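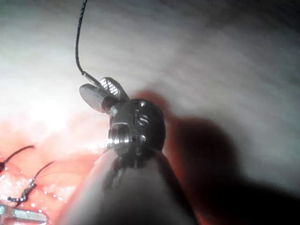 Chapter 5
An Open Day in the Training Laboratory

After reading this chapter you should be able to:
- say what a visitor can learn from one hour of watching robotic suturing
- name the parts of an instrument from the shaft to the jaws
- prepare questions before a visit and write useful notes after it

Every October, the surgical training laboratory at Cirnell opens its doors for one afternoon. Students of nursing, engineering and medicine may come in, stand near the table and ask whatever they like. In the year on which this chapter is based, 22 students from our course went. Most of them had read the first four chapters of this book, and a few had not, and the difference was easy to hear in their questions.

The visit was led by Siobhán Dolan, who teaches suturing by hand and by robot. She began at two o'clock with the names of things. An instrument of this type has a long shaft, then a wrist, then a pair of jaws. The wrist is the part which students usually forget when they draw the instrument from memory. It is small, but it allows the jaws to bend away from the line of the shaft. For this reason the surgeon can bring a needle to the tissue at a good angle, also when the shaft itself comes from an awkward side.

Next came the demonstration. The task was the closing of a short cut with separate stitches, each one tied with its own knot. This is called an interrupted suture. If one knot becomes loose, the other stitches can still hold, and that is why beginners are often taught this method first.

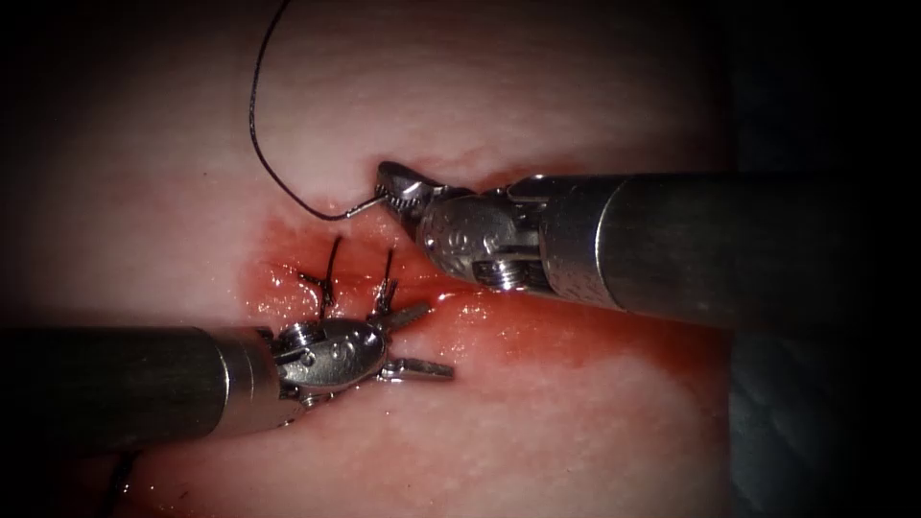 Figure 5.1 Two stitches are tied across the incision. The right instrument holds the curved needle and the jaws of the left instrument are open.

Students were asked to watch the left instrument as well as the right one. It is natural to follow the needle, but a large part of the skill lies in the other hand. It may hold the edge of the tissue, take the needle after it has passed through, or help to make the loops of a knot. Sem Van Dijk, a second-year student, wrote in his notes: "I looked at the needle for ten minutes and then I understood that I had missed half of the work."

A second point was the thread. Thread must be managed all the time, because a long piece can catch on an instrument or lie over the place where the next stitch should go. It must also be pulled with care. Many robotic systems give the operator little or no feeling of force, and the operator must then judge the tension by eye, from the thread and from the tissue around it.

Before you continue

Write short answers to these points and keep them for section 5.4.
1. Explain in your own words what the wrist adds to a straight instrument.
2. Describe two ways in which the second instrument can help during a stitch.
3. Nhi Ông, one of the visitors, asked how long a beginner must practise before the knots are reliable. Decide what you would need to measure in order to answer her.

Section 5.1 begins with the preparation of the table.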